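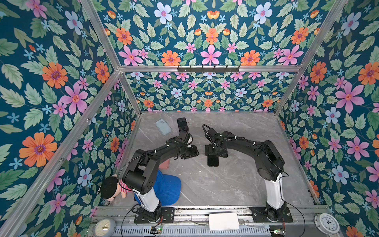 Two robot arms and floral wallpaper.

Old Car Basics, Felcombe Evening Classes
Handout 4: Points, timing and the distributor
Hanne Kragh

OK, last week we ran out of time right when it was getting good, so I'm writing up the bit I rushed through plus what we'll do on Monday. Bring this sheet with you, and if it comes back with greasy thumbprints on it I'll be thrilled.

You'll remember my Pakov 851 wagon (the tan one that everybody had to push). When I got it, it would start fine, idle like a sewing machine and then fall flat on its face going up any kind of hill. I blamed the carburetor. I took that carburetor apart three times! The trouble was in the distributor the whole time, and I'd have found it in an evening if I'd gone in the right order.

Do the points first, then the timing. Changing the points gap changes the timing, so if you do it backwards you get to do it twice.

Checking the points

Take the cap off and look inside it with a good flashlight. You're hunting for thin dark lines between the terminals, which are carbon tracks, and for a center contact that's worn down or stuck. Wiggle the rotor. It should twist a little against the springs and snap back when you let go. If it twists and stays there, or won't twist at all, your mechanical advance is gummed up, and that was exactly what was wrong with mine. Years of old grease, hard as candy.

Now turn the engine by hand until the rubbing block sits on the very top of a cam lobe. Use a wrench on the crank pulley with the plugs out, it's so much easier. Measure the gap there with a clean feeler gauge. You want a light drag, like pulling a playing card out of a closed book. Loosen the lock screw just enough that the plate moves, set it, tighten, and then measure AGAIN, as the plate loves to creep when you snug the screw down.

Put a tiny smear of cam grease on the lobes. I mean tiny! Extra grease flies off onto the contacts and you'll be back on the shoulder of the road by the weekend. Ask Haiyan Cao, who used a whole fingertip of it last term.

If you have a dwell meter, check your gap with it once the engine runs. It tells you more than the feeler gauge does, especially on used points with a little pit and a matching bump on the faces.

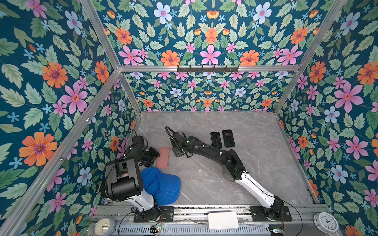 Once the dwell is steady you can move on to the timing light. Warm the engine up fully, pull the vacuum hose off the distributor and plug the end of it (a golf tee works great). Clean off the timing marks and put a dab of white paint on the one you need. Clip the pickup on the number one plug wire, keep your sleeves and the cables away from the fan, and aim.

Set the idle timing to whatever your shop manual says. Then have a friend bring the revs up slowly while you watch the mark. It should slide smoothly in the advance direction and then stop. On my 851 I look for 36 degrees total by 3000 rpm, and that's for my engine with my springs in it, so please look yours up before you copy that number. If the mark jumps around, suspect worn bushings in the distributor. If it never moves, go clean those weights.

Hook the vacuum hose back up when you're done. Then drive the car up a hill with the windows down and listen for pinging. If it pings, back it off a couple of degrees and try again.

For Monday: a feeler gauge, a small flat screwdriver, and your distributor if you can get it out. Mark the body and the rotor position with a scribe BEFORE you pull it. Banafsheh Bagheri is lending us her Sumampouw test bench so we can spin a few up and watch the weights swing out.

Comments (3)

Dewanti Ginting: Does the golf tee thing work on the skinny hoses too? Mine's a 729 coupe and everything under the hood is tiny.

Hanne Kragh: Try a small screw with a smooth shank, Dewanti. Just don't leave it in there when you drive home!

Catalina Troncoso: Cleaned the weights on Dad's truck after reading this and the mark moves now. Still pings a little on the Drastbridge road, so I'll bring the distributor along.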